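Dultthorpe Music Library to Reopen in June

DULTTHORPE, April 17, 2020 — The instrument lending library on Hughes Street will reopen in June after a repair to its roof, director Natalina Longo said.

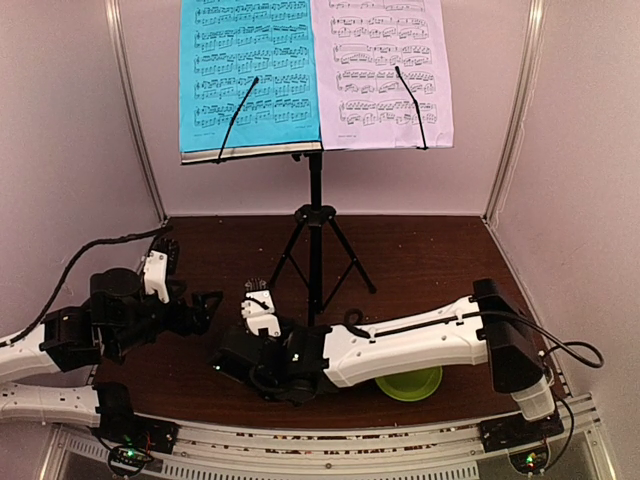 Members will be able to borrow from a catalog of 1,351 items, most of them student violins and sheet music. The library also lends accessories, and a black music stand like the one on the brown wooden tabletop can go out for 30 days. Renewals are free.

Bodatcombe residents may join for the first time — the fee is $5 a year. The waiting list for cellos stands at 43 names. 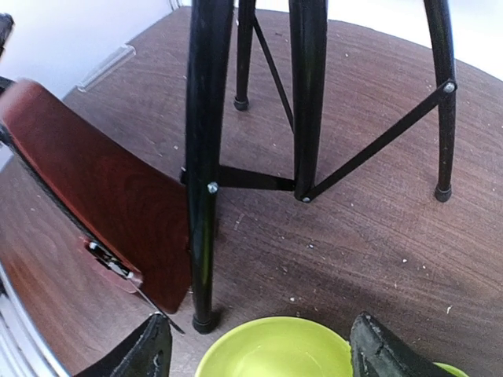
Black metal legs on a wood-grain surface.

Stellan Westerberg will again run the beginner string class. Sign-up forms will be at the front desk.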